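Household Tips from the Laboratory
Demen Household Methods Program, Rivville
August 2025

Clear Containers: Handling Guidance Drawn from the Tabletop Study

The Program maintains this page for demonstrators who collect handling data at home and for general readers who wish to apply the findings in their own kitchens. The present entry concerns clear plastic storage containers, which were the most frequent source of failed grasps in the most recent round of work.

Under the method adopted by Tien-fu Kuo, a demonstrator performs an ordinary chore with a hand-held gripper, and the recordings are used to train a policy for a robot arm. The round comprised 291 demonstrations. The trained policy was then given 120 trials, of which 94 ended with the container set down upright at the intended spot. Most of the remaining trials failed during the approach, when the fingers closed too early or met the lid.

The following practices are recommended.

Open the fingers fully before the approach begins. Demonstrations in which the fingers opened late taught the policy to hesitate above the table.

Approach in line with the container and hold that line until the pads are on either side of it. Corrections made in the last few inches were copied poorly.

Grip below the lid. A snap lid pulled upward will separate from a full container, whether the pull comes from a machine or from a person in a hurry.

Wipe the tabletop and let it dry before each session. Water under a smooth base allows the container to slide when one pad touches first.

Keep glare in mind. Clear plastic under a ceiling lamp is difficult to locate, and a strip of masking tape on the side of the container reduced early closing in the Bosiveck kitchen trials. The same strip serves well as a label for leftovers.

Check the finger pads at the start of each session. Dust or cooking oil on the contact surface should be removed with a damp cloth and mild dish soap.

Record at least 2 approaches from each side of the table. Households that recorded from one side only produced policies that performed poorly when the container was moved.

Results for filled containers will be added in September. Remarks may be sent to the Liao Reading Room for inclusion on this page.

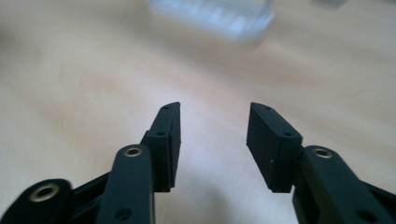
King-fai Sin writes that the tape strip worked equally well on clear pantry jars, but that it had to be replaced after every wash, and asks whether a painted band would give the same result.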